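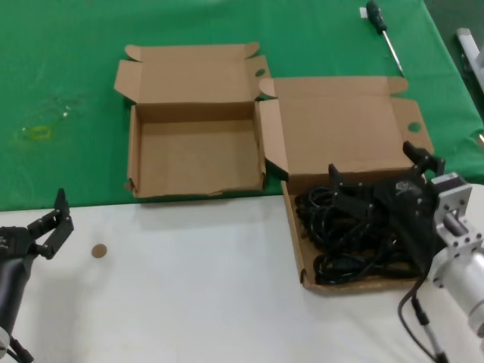

Cable transfer between two boxes - how messy should the starts be?

anqi_k
Hi all, long-time reader, I mostly lurk in the gripper section. We're collecting demos for a two-arm policy at Larnbridge. The task is simple on paper: a bundle of black cable starts in the right-hand box, and the arms have to get the lot into the left-hand one. I've got 38 clean episodes so far and I'm already fretting about variety. At the moment I re-coil the cable between runs, fairly loosely, and let it fall how it likes. Should I be making it properly horrible? And do you shift the boxes between episodes, or leave them alone until the policy can do the easy version? Any thoughts welcome, even the grumpy ones!

woldale_fidel
Welcome out of lurking! I'd leave the boxes alone for now. We moved everything at once on our first go at Woldale (boxes, lighting, the colour of the cloth, the lot) and spent most of December trying to work out which of those had upset the thing. Change the cable first, get a policy that grabs something sensible most of the time, then start nudging the boxes a couple of centimetres either way.

lihua.d
I'm going to disagree with Fidel, in a friendly way. If the boxes never move, the policy learns where the boxes are and pays hardly any attention to the cable. We had one that would happily carry on with the whole motion over nothing at all - lovely smooth trajectories, mind you. I'd shift them from the first day, even if it's only a little, and I'd angle the flaps differently too. Those tall lid flaps standing up at the back are a big chunk of what a head camera sees.

woldale_fidel
Fair point on the flaps. I still think 38 episodes is too few to spread that thin, though.

anqi_k
Thanks both. The flaps hadn't crossed my mind and now I can't stop looking at them. The right-hand box has a round hole in its lid and the other one doesn't, as far as I can see, so I suppose it could be learning "go to the one with the hole".

J_Lei
It could, and it will if you let it. Swap the boxes over every so often. Also, have a look at what's lying on the table. I can see a screwdriver up the back on the green cloth and a little tan disc down on the white near the left gripper. If they're there in every episode that's one kind of problem, and if they're only in the good ones that's worse. I'd either clear them or scatter odds and ends on purpose.

lihua.d
Scatter on purpose gets my vote.

xuelian
Coming at this from the teleop side, as I do most of the driving for our group. Please budget for the operator getting tired! Cable is miserable to drive. You pinch one loop and three others want to come along for the ride, and by late afternoon I'm doing the same lazy grab every time. We do 4 short blocks a day with 2 operators swapping, and the grabs are much more varied for it. Keep your fumbles too, as long as you recover from them. I used to bin those and I regret it.

woldale_fidel
Agree on the recoveries, one hundred per cent.

J_Lei
Half agree. Keep them, but label them. A demo where the gripper drops the bundle on the box edge and picks it up again is gold. One where the operator dithers over the box for ages teaches dithering.

anqi_k
How many are people ending up with, for something like this?

lihua.d
We stopped at 3,000 for a harder task with three kinds of cord, and I suspect we could have stopped well before that. Train early and let the failures tell you what to collect next.

anqi_k
Right, plan for tomorrow morning: swap the boxes, bend the flaps about, messier coils, a second driver if I can talk someone into it. I'm leaving the box positions where they are until the next training run, sorry Lihua! Will post the results in this thread.

lihua.d
Forgiven. Post the failures as well, please, they're my favourite bit.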